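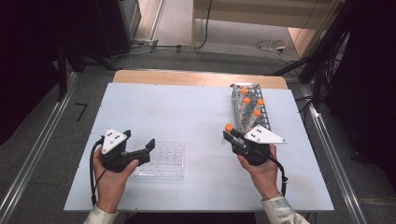

Renata Zapata wrote to us in February that she'd quit chipping altogether before she got her Clirley, and that she now looks forward to missing a green. We hear a lot of that, and we love it!

## Clirley Short-Game Wedge

The Clirley is the club we wanted in our own bags for years. It's a wedge made for the shots from just off the green: the tight lie in front of the bunker, the fluffy stuff behind the pin, that nasty downhill one on the second at Handthorpe (members will know it). The sole is wide and a little rounded, so it slides along the turf where a thinner one digs in and leaves you staring at your shoes.

Bernd Wiegand drew the head, and he went through 11 versions of the grind before he let anyone else hit one. The last change was tiny, a bit of metal off the heel, and suddenly you could open the face without the leading edge sitting up. What a difference!

**Specs**

- Loft: 56 or 60 degrees
- Finish: satin or raw (raw will rust, and some of us like it that way)
- Right- and left-handed, same price
- Grip: Noiphan cord, standard or midsize
- Shaft: steel, wedge flex

Our test club at the Handthorpe range has hit about 3,000 balls, most of them off mats, and the grooves still grab. Play it with a soft ball if you can. Let the club brush the grass and keep your chest moving.

**Ordering**

Clubs are built to order and ship in two weeks. If you want a different length or lie angle, put it in the notes box and Marlene Hollmann will write back before she cuts the shaft. Headcovers are sold separately, green or navy.

Page updated December 2023. The 60-degree left-handed in raw is back in stock.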